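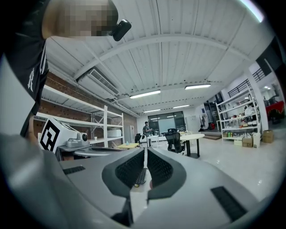
What do you all use for long tube lights under a metal ceiling, now that the old fluorescents are getting hard to find?

LED tubes in the fixtures you already have, if the fixtures are sound, and new LED strips if they aren't.

That's the short version, Ilham, and now the long one. We went through all this in March in the Clastby building (ribbed metal overhead, long fixtures hanging down, and an echo you wouldn't believe!). I priced it both ways. Keeping the housings and swapping the tubes came to a bit over $400, and new strips were some $2,000 once you added the lift rental. So we swapped tubes, and I'm happy with them. Jucélia thinks they're too blue, but she'd light the whole place with candles if we let her.

On Thursday, Ilham Zaki wrote:
> Two of ours buzz and one takes forever to come on. Giang says
> it's the ballasts. Do I have to care about ballasts if I go LED?
> Also we have an AC unit up there and I'd like to get everything
> done while the ladder is out.

Giang is probably right about the buzz. You can get tubes that run off the old ballast or tubes that bypass it, and I'd go with bypass plus an electrician. Ours was done before lunch, 11 fixtures, and the buzz went away with the ballasts. Check the label on the tube for which kind it is, they look identical in the box and I bought the wrong ones first (ask me how I know the return desk hours).

And yes, do the AC filters the same day! Wipe the vent slats too, before the new tubes go in, or you'll be dusting twice like I did.

Cúc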